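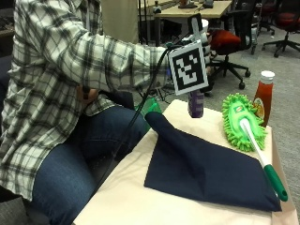 Lev Derkach me escribió que corregir un cuaderno de bocetos le parece una crueldad, y que si alguien le hubiera puesto nota a los suyos a los veinte años habría dejado el dibujo para dedicarse a vender seguros. Me reí, pero llevo desde septiembre dándole vueltas.

Yo corrijo cuadernos. Cada curso me llegan 77 y los leo enteros, en la mesa de la cocina, con más café del que me conviene. Al principio ponía nota por página terminada, ¡qué disparate! Los alumnos me entregaban láminas preciosas, pasadas a limpio la noche anterior, y yo tan contenta. Hasta que Isa me dejó por error su libreta de verdad, la de las manchas, con 86 páginas de tachones y flechas y una lista de la compra en medio. Ahí estaba todo: la lámpara plegable que luego presentó (la llamó Wondeck, no me preguntéis por qué) salía ya en la página doce, fea como ella sola, y volvía a salir mucho después con otra bisagra.

Desde entonces pido la libreta fea. Miro si una idea vuelve, si alguien discute consigo mismo en los márgenes, si se atrevió a dibujar algo que no sabía dibujar. Elton, por ejemplo, apenas hace monigotes, y sacó la mejor nota del grupo.

¿Sigue siendo cruel? A Lev le contesté que un poco sí, porque al final hay que escribir un número en el acta y ese número me cuesta siempre. Pero los comentarios los hago a lápiz, flojito, para que se puedan borrar. Él todavía no me ha respondido.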